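About Stavitz Planning

Stavitz Planning helps small companies and schools decide what robot equipment to buy, when to buy it, and what it will cost to keep. We do not sell robots. We don't take commissions from the people who do. Clients pay us a flat fee, and the fee is the same whether the final list is long or the answer is to wait a year.

We started out doing budgets for warehouse conveyors. The first humanoid job came from Sindness, a company that runs furnished guest apartments and wanted to know if a walking machine could get around its units before any money went into one. Most of our work since then has been the same kind of question. Will it fit, what else has to be bought with it, and what gets forgotten.

How we work

Every project starts with a floor plan and a list of furniture. We build the rooms in simulation and walk a humanoid through them. Ottomans and chairs go in as well as walls, since a route that works in an empty room can be too narrow once people have moved in. Polished floors go in too. They look good in a brochure, but they raise questions about foot grip and about cameras reading reflections, and both belong in the budget talk early.

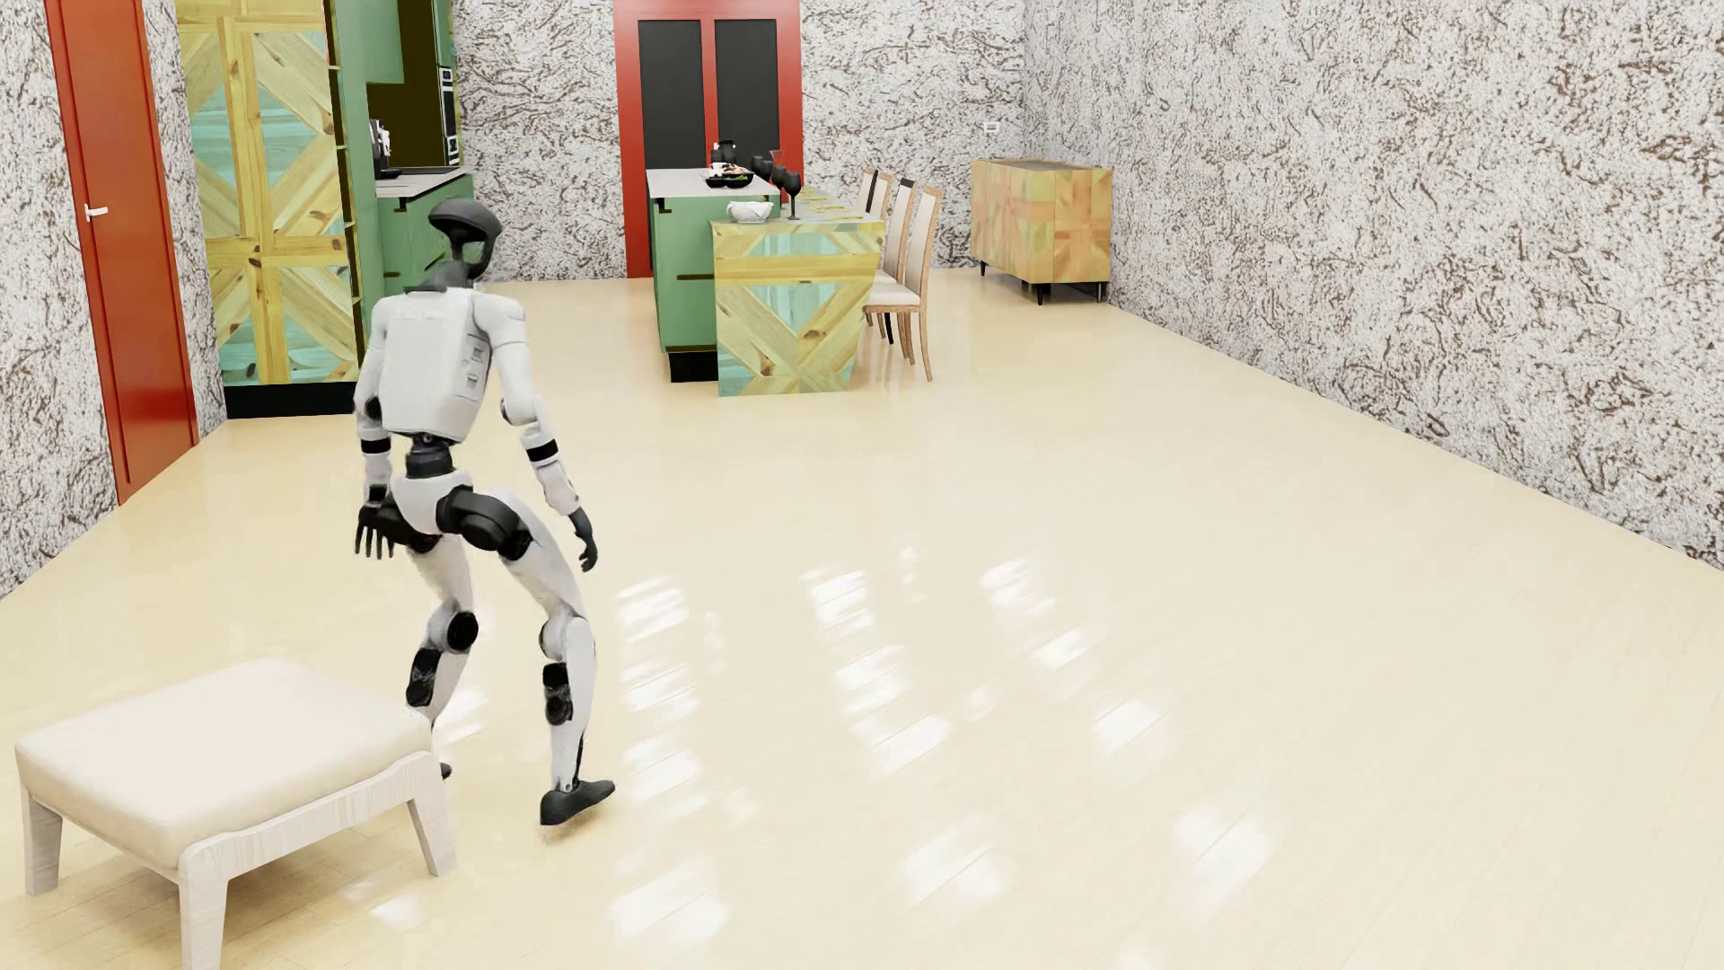
What a plan costs

Our rates are simple and have not changed since October.

- Single room review: $900
- Full apartment or classroom: $1,299
- Full site with a three-year equipment budget: $1,701
- Same as above, plus help reading vendor quotes: $2,259

A review covers the simulation, a written list of what to buy and in what order, and one call to go over it. Travel is extra. We seldom need to travel.

What goes in the budget

The robot is one line. Under it we list batteries and a charger, spare hands, shipping both ways for repairs, floor work, network, insurance, and staff hours. Staff hours is the line clients want to cut, and we ask them to leave it in. Someone has to be there while the machine is learning a room.

Hands get their own page. They are often quoted apart from the body, and buyers comparing two prices may find that one includes them and the other does not. We also ask where the arms and legs sit in the robot's own downward view, because a head camera that sees mostly legs and wrists may call for a second camera, and that is a separate purchase. We run that view in simulation over the client's own flooring before we write anything down. 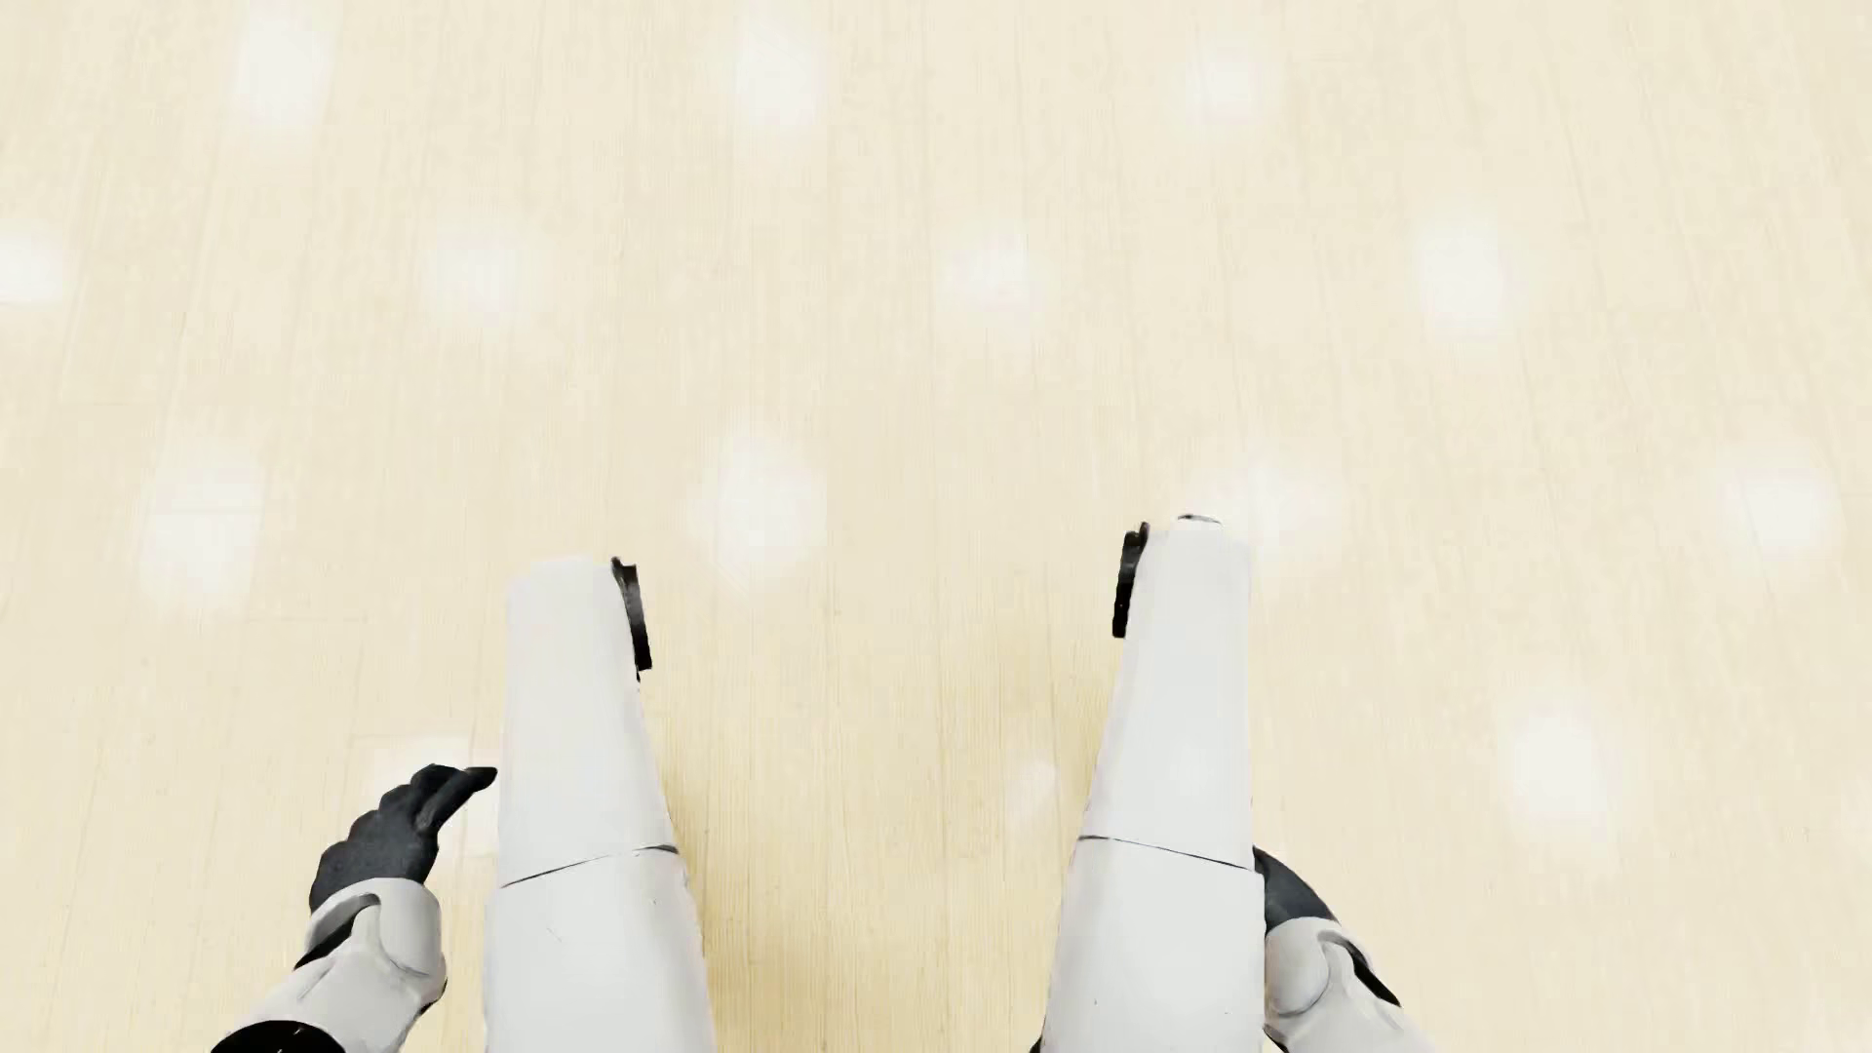 Chou, at Pullside, told us the second camera was the one item missing from all their quotes, and that adding it after the order was signed would have meant another round of approvals. Pullside moved it to year one and pushed the spare battery to year two – a fair trade for a site that runs one shift.

Who we work with

Guest housing, trade schools, a few care homes, and small plants. We turn down jobs where the purchase has already been made and the plan is only wanted for the file. Send a floor plan and a rough spending limit to get started. A phone sketch with wall lengths is fine.

Last updated: Jan 11, 2020

Comments

gridley44: Does the $1,299 price cover two classrooms if they have the same layout?

Stavitz Planning: Yes, if the furniture is the same too. If one has lab benches we treat it as a second room.

mpt_shop: We used the quote help last year. Good on shipping costs. I would have liked more about what happens when a lease ends.

Orla K.: Do you do rentals or only purchases?

Stavitz Planning: Both – the budget sheet has a column for each.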